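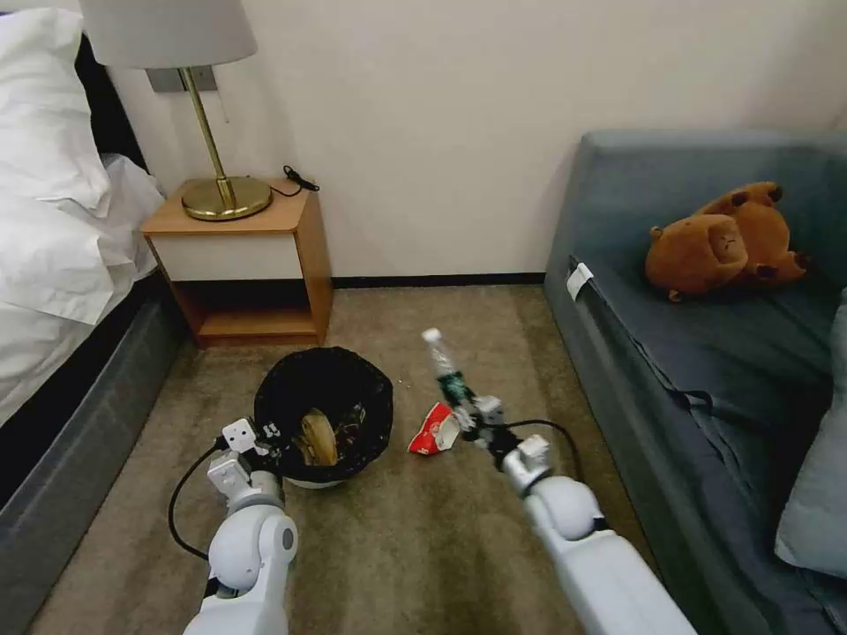

Figure 3. Litter collection in a furnished guest room, head camera view. The right gripper holds a plastic bottle above the carpet; the left gripper is next to the lined wastebasket.

4.2 Handling rules for floor-level collection

The rules in this section apply to any episode in which the robot picks up objects from the floor of a room that is also furnished for guests. They were drafted by Berge and Kvam after the first Nallar trials and revised in April, when the Lundar site was added. Rule numbers follow the full list in Appendix B. The words "must" and "should" are used in the usual sense of a standard: a "must" is checked during review and a failure removes the episode from the released set, while a "should" is logged and left to the judgment of the reviewer.

Rule 7 (object classes). Before the arm moves, each item on the floor must be assigned to one of three classes: discard, keep, or ask. Bottles and paper cups, such as those in Figure 3, are discard items when they lie on the floor. Anything on a bed, sofa, or nightstand is a keep item by default, whatever its appearance. The plush toy on the sofa in Figure 3 falls under this default, and so does the cord on the nightstand. An earlier draft let the classifier override the default at high confidence. That clause was dropped after Dahlgren found that the override was triggered mostly by small personal items, where an error costs the guest the most.

Rule 8 (grasp height). An item taken from the floor must be raised clear of the carpet before any sideways motion of the wrist. Dragging is not allowed even for flat items. A crumpled cup is the harder case here, as the fingers have little to close on and the operator is tempted to sweep it toward the bin. Where two grasp attempts fail, the item is reclassified as "ask" and left in place.

Rule 9 (closed containers). A capped bottle must be treated as full until its weight has been read at the wrist. The grip force limit for full containers then applies during the first part of the lift. The operator may not tip the bottle to check its contents by eye. Uncapped bottles are covered by Rule 12, which deals with liquids on soft flooring.

Rule 10 (cable clearance). External cables running to the grippers must have enough slack for the full reach of the arm and must stay outside the closing path of the fingers. Cables may rest on the carpet. They must not pass under furniture or around the legs of furniture, and they should not cross the straight line between the item being lifted and the bin. In Figure 3 the cables from both arms lie in loops on the carpet. Of the rules in this section, Rule 10 drew the most reviewer comments, and its wording is still not settled. Engström argued for a fixed minimum bend radius. The other authors preferred a test that a reviewer can apply from video alone, and the present text reflects that choice.

Rule 11 (the idle arm). In single-arm lifts the other arm must be either parked or assigned to the bin. An arm assigned to the bin may stay beside it or steady it at the rim, but it must not reach into the liner. Its speed is capped at the lower of the two limits in Table 2. We allow the bin assignment for a practical reason. Light wastebaskets shift when an item is dropped against the inner wall, and parking the arm after each drop added a long return motion to every cycle.

Compliance was reviewed on 3000 episodes from the two sites. Each reviewer worked through sets of 90 episodes and marked rule failures without seeing the marks of the other reviewer. Disagreements went to Rätsep, whose decision was final. In all, 43 episodes were removed for failing a "must" under Rules 7 to 11. Most of these involved Rule 8, and nearly all of those were drags of flattened paper items.

The rules say nothing about crumbs and other loose specks, which a two-finger grasp cannot pick up. Such debris is left for the vacuum step and is not counted against the episode. Söderlund, our partner for the vacuum step, asked that larger litter be cleared first, and the order of tasks in Section 4.3 follows that request.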